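README – small box sorting, Kozan set

Notes for whoever picks this up after me. Written in a hurry, will tidy in July.

What it is
Short clips of people putting small things away in divided boxes. Tea bags, buttons, earrings, screws, that sort of thing. One person, one table, one box per clip. No talking.

Who
Filming plan: Daranee Khamphan. Labels: Eliseo Serrano, checked by Dehua Ren. Questions to Dehua first please, not me.

What's in the folder
clips – 800 files, numbered, no gaps
labels – one text file per clip, same number
boxes.txt – list of boxes with inside measurements in mm
spare – 50 clips with no labels yet, leave alone

Labels
Start and end of each move, what was picked up, which compartment it went in. Compartments are named by where they sit with the box facing the sitter: front left, front middle, front right, then back. Lid open or shut is its own line. Eliseo wrote "draw" for "drawer" in a few early ones, still to fix.

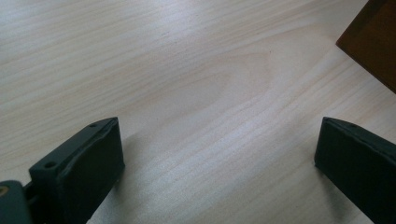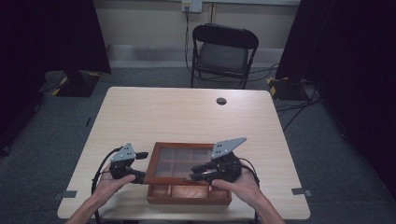
Naming the back compartments is the fiddly bit. Go row by row, left to right, and start again at 1 for each box. The reddish-brown wooden one has a grid of little squares under a clear lid at the back, so it gets row and number there, and the three open compartments in front keep thier plain names. Don't mix the two systems in one line, the checking script falls over.

Known problems
Buttons and beads swapped in 2 label files, see boxes.txt at the bottom.
Earrings sometimes labelled as a pair, sometimes singly. Singly is right.
Lid line missing where the box has no lid – should say "none".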